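A Day at the Ostivby Salt Works
Visit report by Rania Hakim 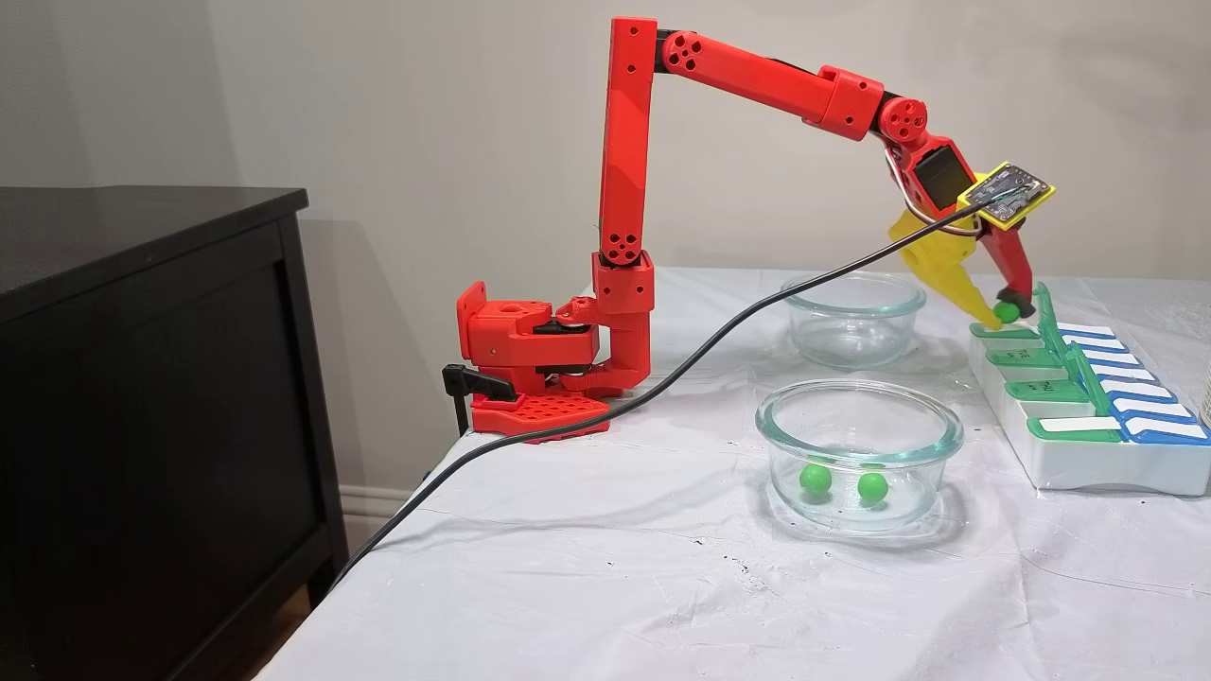 Do you need to book ahead to see the pan house?

Booking is needed for the pan house only. The rest of the works is open to anyone who turns up between opening time and the last entry in the afternoon. Pan house groups are kept to nine people and the places tend to go early in the week, so it is worth calling a few days before. I called on Monday and got one of the last spots for the open day on Thursday, May 30, 2019.

Ostivby is at the end of the coast road, past the village of Ifans. The bus stops in Ifans and the walk from there took me 36 minutes, most of it along the sea wall. There is a parking lot, but it is gravel and it slopes, and by the middle of the morning cars were being sent to a field across the road. The walk is flat and the path is good. I would not do it in heavy rain, as there is no shelter after the last house.

Admission is paid in the old weighing office. You get a paper wristband and a folded map. The map shows the buildings in the order the salt moves through them, starting with the intake at the shore and ending with the packing room. I followed that order and I think it is the best way to do it.

The intake is a concrete channel with a gate at the seaward end. Water comes in on the high tide and is held in a settling pond for several days so the sand and silt can drop out. A guide at the pond had two jars of water, one taken at the gate and one taken at the outlet, and passed them around. The first was cloudy. The second looked like tap water. She said that in the winter the pond is slower to clear and the works sometimes stops taking water for a week at a time after a storm.

From the pond the water is pumped to the evaporation house, a long, low building with a plastic roof. It was very warm inside and most people did not stay long. The water lies in shallow beds and moves from one to the next as it gets saltier. At the far end the brine is strong enough to go to the boiling pans. A hydrometer is used to check it, and visitors were allowed to try one in a bucket. Mine sat lower than the mark, and the man in charge of the bucket told me someone had been topping it up with fresh water all morning.

The pan house tour left on time. The building is the oldest on the site and was put up by a family firm called Brallen, who ran the works for three generations. Brallen burned coal under iron pans. The present owners, Trondura, replaced the iron with stainless steel and heat the pans with wood chips from a sawmill inland. One of the iron pans has been kept and stands outside by the door. It has rusted through in the corners.

There are 3 pans in use. Each is filled in the evening and brought up slowly overnight. By morning there is a thin crust on the surface, and this is where the flakes form. The flakes get heavy and sink, and the workers draw them to the side with long rakes. We watched one pan being raked. It is slow work and the rakes are heavier than they look - I was offered a turn and gave it back after a few pulls. The salt is shoveled into draining tubs and left until the next day. What drips out of the tubs is called bitterns, and a little of it is sold to a tofu maker. The rest goes back to the sea through a separate pipe.

I asked how much salt comes from a single filling. The guide said it varies with the season and the strength of the brine, but that the ledger for last December showed 3,177 pounds for the month from all the pans together. December is their weakest month. She did not have the summer figure with her.

Drying is done in an oven room that is closed to visitors, with a window to look through. There was not much to see except trays on racks. Next to it is the sorting room, where the flakes go through a set of sieves. The largest flakes are sold to restaurants, the middle size goes into boxes for the shop, and the fine salt is used for the flavored mixes. Bowls of each size were set out for tasting. To me they tasted the same, but the large flakes take longer to melt and that does change how a slice of tomato eats.

The packing room is the last stop. All the boxes are filled and weighed by hand. The woman at the scale said a box can be a little over weight but never under, and that after a few months you can feel it before you look at the dial.

Lunch was served in the yard. There was fish soup, bread, and potatoes boiled in brine until the skins turned white and wrinkled. The potatoes were the best thing I ate all day. The line for soup was long and the line for potatoes was short, so I had them twice. Coffee was sold from a separate window and they ran out of milk early in the afternoon.

The shop sells everything made on the site, plus some pottery and tea towels. I bought a box of the middle flakes and a bag of smoked salt. The smoked salt is strong and I would buy the smaller bag next time. Cards are accepted in the shop but the lunch stand takes cash only.

Some notes for anyone planning a visit. The ground between the buildings is wet in places and the boards are slippery, so wear shoes with a decent sole. The evaporation house has steps at both ends and no ramp - wheelchair users can see in from the side door, and the pan house and packing room are level. Dogs are allowed in the yard but not in the buildings. The restrooms are behind the weighing office and are not marked on the map.

I left in the middle of the afternoon and walked back along the sea wall to Ifans. The tide was on its way in and the gate at the intake was open.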